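Search this site
Enter keywords Go

About Dradbridge

Dradbridge is a garment care and resale school in Getar. We teach washing, mending, folding and pricing to adults – no experience needed. Courses last five weeks.

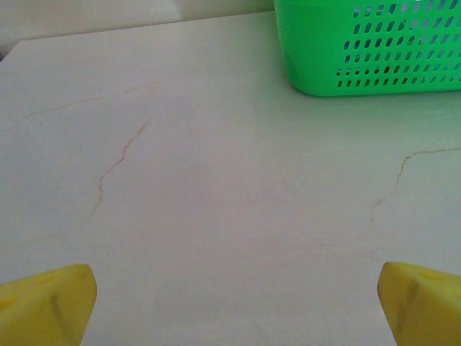 Green basket at a white tabletop.

Our students handled 3000 garments last year, and 700 went to the Sandhu shop.

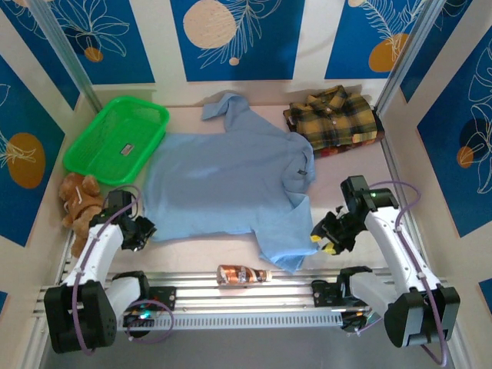 Liv Haugen wrote to us in December that the mending unit was the hardest part and she would take it again. Evening places open each spring.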